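The Night Bus to Bevavdale

The bus left Zurklow at 7 in the evening and Manee Suwannarat was on it with one suitcase and a bag of oranges. She had the seat behind the driver. Across the aisle a man in a brown coat was already asleep.

She had not been back to Bevavdale since her mother sold the shop. The shop had been called Thongdee, after her mother's family, and for most of Manee's childhood it had sold thread, buttons, zippers and cloth by the yard. Then people stopped sewing and it sold phone cards and umbrellas as well. Her brother had written in March to say that the building was going to be torn down and that there were boxes in the attic with her name on them. He would throw them out if she didn't come. He wasn't being mean. He had a bad back and four flights of stairs.

The road climbed after the reservoir. Manee peeled an orange and put the pieces of skin in her coat pocket. A girl farther back was reading aloud to a smaller child, the same page several times over, and the child corrected her whenever she skipped a word.

At Predavitz the bus stopped for ten minutes. Manee got off and bought tea from the window at the station. The woman at the window looked at her for a while.

"You're the button lady's daughter," the woman said.

"Yes."

"She owed me a coat lining."

Manee didn't know what to say to that. She asked what color.

"Green. I paid half."

"How long ago was this?"

"Oh, I was married in it," the woman said. "Without the lining."

She would not take money for the tea. Manee put a coin on the sill anyway and got back on the bus. The man in the brown coat had woken up and moved to the window, and he nodded at her as if they had been introduced.

It was past 10 when they came down into Bevavdale. Her brother was waiting under the streetlight in his slippers. He took the oranges and left her the suitcase.

"You got thin," he said.

"You got old."

They walked up the hill. The shop was dark and the sign was gone, but the screws were still in the wall. Inside it smelled the same, of dust and machine oil. He had set up a cot for her behind the counter and put a lamp on a chair next to it. He said he would come back in the morning, and then he stood there a minute longer, looking at the shelves.

"I sold the till," he said. "I got 100 for it."

"That's good."

"It didn't open anymore."
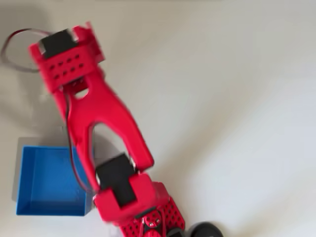 When he had gone she took the lamp and went up to the attic. There were three boxes. The first was school notebooks. The second was shoes, all too small for anyone. The third was full of paper packets, each one pinned shut with an order slip in her mother's writing. Hems, collars, a christening dress to be let out. The slips were numbered and she went through them sitting on the floor with the lamp beside her knee.

Number 1542 was a coat lining. It was green. It had been cut and basted and one sleeve was finished. On the slip her mother had written "Predavitz, paid half," and under that, in pencil, "sleeve too short, do over."

Manee held the sleeve up against her own arm. Then she went down and looked in the drawers under the counter until she found a needle. The thread on the shelves was mostly rotten and broke when she pulled it, but there was a spool of dark green at the back, still in its wrapper, that held.

She moved the lamp closer to the cot. The bus back went at noon, and it stopped at Predavitz on the way. She picked out her mother's basting, wound the old thread around her finger, and started on the second sleeve.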